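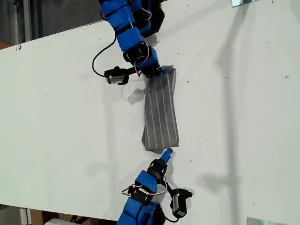 Drostano Order Book is a typed-up copy of one tailor's order book, with every line turned into a row you can sort and search. The tailor was called Drostano, the shop was on a side street that has since been renamed twice, and he wrote down everything except the things you'd want to know. Cloth gets maybe two words per order. A gray with thin white pinstripes running lengthwise, like the strip on the white tabletop, would go in as "gr. str." and so would pretty much any other gray with a line in it, so please don't come to this data hoping to tell a pinstripe from a chalk stripe. I tried for a whole November and got nowhere.

What's in the box

orders.csv – the main file, 1417 rows, one per order line
people.csv – customer names as written, plus my guess at which ones are the same person
abbrev.txt – the abbreviations, with what I think they mean and how sure I am
notes.txt – things that didn't fit in a column (read this one, it's the fun one!)

Everything is UTF-8 and comma separated. If your spreadsheet mangles the accented letters, import the file instead of double-clicking it. I've answered that question enough times that it gets its own line now.

Columns in orders.csv

page – page number in the book. He numbered them himself and skipped 30, so there's no page 30. I didn't lose it.
line – position on the page, counting from the top
name_raw – the customer, spelled exactly as he spelled it that day
garment – coat, vest, trousers, skirt, repair, other
cloth_raw – his words for the cloth
cloth_guess – my words for the cloth, blank where I had no idea
price_raw – as written, including the crossings out, which I show in square brackets
paid – yes, no, part, or unclear
hand – A or B, see below

Two handwritings

Most of the book is in one hand, which I call A and which I'm fairly happy to say is Drostano. Then there are stretches in a rounder, neater hand, B, usually when things get busy. Siiri Sproģis, who reads old handwriting a lot better than I do, went through a batch of 100 lines with me over two very long evenings and thinks B might be more than one person. She pointed at the sevens. I can see what she means about the sevens, but I couldn't split it up in a way I'd be able to repeat, so B stays B for now. If you want to have a go at it, please do, and send me what you find.

How I typed it

By hand, from the book, with a ruler under the line. I tried some text recognition early on and it read "trousers" as "treasures" so often that I gave up (I did keep a few of those in notes.txt, they cheered me up). When I finished a page I left it for a day and then read it back against the original. Aigars Venckus checked a separate set of pages cold, without looking at my version first, and where we disagreed we talked it out. Where we still disagreed, his reading is in notes.txt with his initials.

Things that are wrong with it

The customer matching is shaky. Three spellings show up for what I believe is one man – Sakalauskas, Sakalauskis and just "Sakal." – and I merged those. But there are two different people called Urnov, one who pays and one who really doesn't, and I'm not certain I always put the right coat on the right Urnov. The match_conf column in people.csv runs from 1 to 3, and anything marked 1 you should treat as me squinting.

Prices aren't adjusted for anything. There's also a patch in the middle, around 50 lines, where he seems to switch from writing the full price to writing what's still owed. I left those as they are and put "owed?" in the notes. Don't add up the price column and call it his income, please.

Repairs are underreported, I'm pretty sure. Small jobs probably got done while the customer waited and never reached the book.

Dates are missing almost everywhere. He wrote the month at the top of a page when he remembered, and he didn't remember much. The page order is your best clock.

What people have used it for

Mostly garment counts and name spelling. One person made a lovely chart of how vests fade out as you go through the book. I've used it myself to work out who Erden was, because he ordered five pairs of trousers and one sleeve. I still don't know about the sleeve.

Using it

Take it, change it, put it in your class or your family history. A line saying where it came from would be nice. If you fix a reading, tell me the page and line number and what you think it says, and I'll go look at the book again.

Last full pass through all the files: 2 May 2018. Small fixes since then are at the bottom of notes.txt, newest first.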